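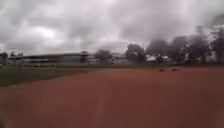 *Futcombe under heavy cloud, looking toward the buildings and trees.*

# About Futcombe School of Upholstery

Futcombe teaches upholstery and furniture repair to adults. We offer a full-time course, an evening course, and short courses on single subjects such as cane seating and loose covers. No experience is required for any of them except the advanced springing course.

The school was started by Mogens Thygesen, who had run a repair shop and could not find trained people to hire. He taught the first students in the back of the shop. When the waiting list got too long he closed the shop and kept the classes going. He still teaches traditional stuffing in the fall and comes in to look over final pieces.

We now take 38 full-time students a year. The course begins in September. Evening students can join at the start of any term if a bench is free.

## What we teach

Full-time students start with a drop-in seat and a footstool. After that they work on a stuffed dining chair, then a sprung armchair, and finish with a piece of their own choosing. Students supply the frame for this last piece, and a tutor has to approve it before work starts. Frames with active woodworm are not accepted in the workshop.

We teach both horsehair and foam. Some students arrive wanting only one or the other, but customers bring in both kinds of work and the course covers them equally. Pattern matching, buttoning, piping and machine sewing are included. So is pricing a job, which takes up most of the last month.

Webbing, tacks, twine and burlap are included in the fee. Top fabric is not. Students get a discount at Kurup, our fabric supplier, and there is a remnant shelf by the office that anyone may use.

## Staff

- **Revathi Rao**, head of school. Traditional upholstery and final assessments.
- **Rainer Oltmanns**, frames, joints and wood finishing.
- **Parisa Ghaffari**, sewing, loose covers and the evening course.
- **Tharun Kandasamy**, admissions, fees and bench bookings.

## Repairs for the public

We accept a small number of chairs from the public each term for students to work on under supervision. You pay for materials only. The work is slower than at a commercial shop, and we can't promise a finish date. Sofas and recliners are too large for our benches.
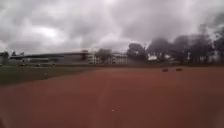 ## Visiting and applying

Visits are by appointment through the admissions office. Please wear closed shoes, as there are usually tacks on the workshop floor.

To apply for the full-time course, fill in the form and send two photos of something you have made or repaired. It does not need to be furniture. We reply to every application, and places are offered after a short visit in person.

Page last updated May 23, 2020.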